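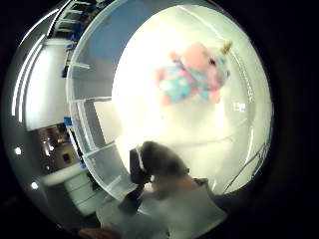 Photo: Grevard sample set, toy storage task. Used with permission.

README for the Grevard Home Tasks sample, reviewer's copy

What this is

Notes on the free sample that Grevard hands out to people thinking of buying its hand-held gripper kit, or the full data set recorded with it. The sample has 84 clips. The full set is listed at 1,122. I have only seen the sample, so read everything below with that in mind.

What the seller says

The product page promises "any room, any object, any light." It also says clips are ready to train on as delivered. I would like to see either claim backed up with a number. The page gives none, and the PDF it links to is the same page with a different header.

What is in the folder

clips/ video, one file per clip
poses/ gripper path, one text file per clip
tasks.txt short task names, one per line
LICENSE.txt read it before you do anything else

Task names are loose. "Put away toy" covers plush toys, hard toys and at least one item I would call a kitchen sponge. If you need clean object classes you will be relabeling by hand.

Picture quality

The lens is very wide and the image is a circle on black. Straight shelves and cabinets come out as arcs. No calibration file ships with the sample. Sales told me one is included with the paid set, and I could not confirm that.

Bright light is the weak spot. Look at the unicorn clip: the toy is seen through the curved wall of a clear plastic container, and the area behind it is close to pure white. The pink and turquoise still read, a bit washed out, and so does the gold horn. The edge of the container is harder. On the right it is mostly a thin white arc, and I would not trust an automatic mask on it. Clear plastic is hard for everyone, but "any object" is their wording.

People

People show up in the clips. In that same one there is a dark-haired person in a light gray shirt, blurred by motion. Grevard calls the sample "privacy reviewed" and does not say what the review consisted of. Ask in writing.

Pose files

These were better than I expected. Paths are smooth, and I found no gaps longer than a few samples. Timestamps drift against the video in the longer clips. Fixable, but it rules out "ready to train on."

Compared with

Novetti sells a smaller set, 632 clips, with calibration and a plainer license. The rooms are duller and the lighting is kinder. I have not tried the Widetti kit.

Would I pay for it

Not at the list price, on this evidence. I would ask for the calibration file and 60 clips of my own choosing first.

Known issues with this README

Written against the June sample. Folder names may have changed.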